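Programme Claddale : histoire du comptoir fortifié et de son bourg portuaire
Rapport d'avancement adressé à la fondation Economou
18 mai 2023
Rédaction : Manon Bergeron, coordination scientifique

1. Dépouillement des archives

Le fonds notarial de Claddale a été dépouillé jusqu'à la cote 215. Les actes retenus concernent les ventes de parcelles intra-muros, les baux d'entrepôts et les contrats d'affrètement. La saisie est assurée par Rania Berrada selon la grille validée au lancement du programme. Deux registres endommagés par l'humidité restent incommunicables ; leur restauration dépend du dépôt d'archives et sort du périmètre de la subvention.

La concordance entre le registre des droits de quai et la chronique dite de Bastum est établie pour les quatre premières décennies du comptoir. La chronique place la prise du fort avant la réfection du môle, alors que les comptes de maçonnerie supposent l'ordre inverse. Tomás Keane retient provisoirement la chronologie des comptes, établis au fil des travaux. La chronique est une copie tardive dont le modèle est perdu.

2. Base de données prosopographique

La base compte 3001 notices individuelles. Le dédoublonnage des patronymes translittérés a pris du retard : un même marchand peut figurer sous cinq graphies, selon la langue du scribe. Lefteris Psarras a rédigé une table d'équivalences, en cours de relecture. Les notices non vérifiées portent un indicateur spécifique et sont exclues des requêtes par défaut.

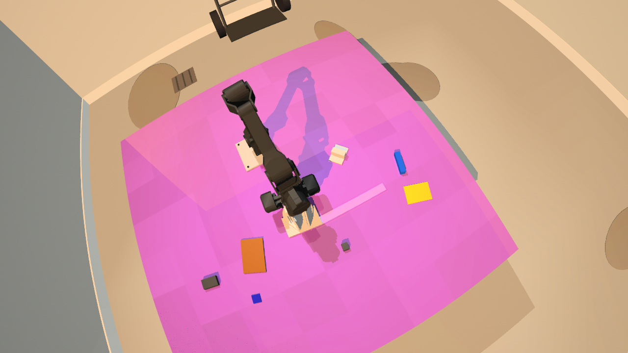
Fig. 1. Bras robotisé au-dessus d'un plateau rose, image de synthèse.

3. Cartographie historique

Le plan cadastral a été géoréférencé à partir des angles subsistants de l'enceinte. L'écart est acceptable au nord du port. Il reste trop élevé dans le quartier des tanneurs, où le tracé des rues a été repris après l'incendie. Orestis Drakos propose d'y substituer le relevé du génie militaire, plus tardif mais levé à la chaîne. La décision sera prise après comparaison des deux documents sur l'îlot de la douane.

4. Exécution budgétaire

Les dépenses de personnel sont conformes au prévisionnel. La ligne « missions » est sous-consommée, le second séjour à Solerska ayant été reporté au mois d'août à la demande du dépôt. Nous sollicitons le transfert du reliquat vers la ligne « reproduction de documents », sans modification du montant total.

5. Échéances

Restent à livrer la table des patronymes relue, le plan corrigé du quartier des tanneurs et l'édition annotée du registre des droits de quai. Cette dernière est subordonnée à l'accord de reproduction, demandé au dépôt et non encore reçu.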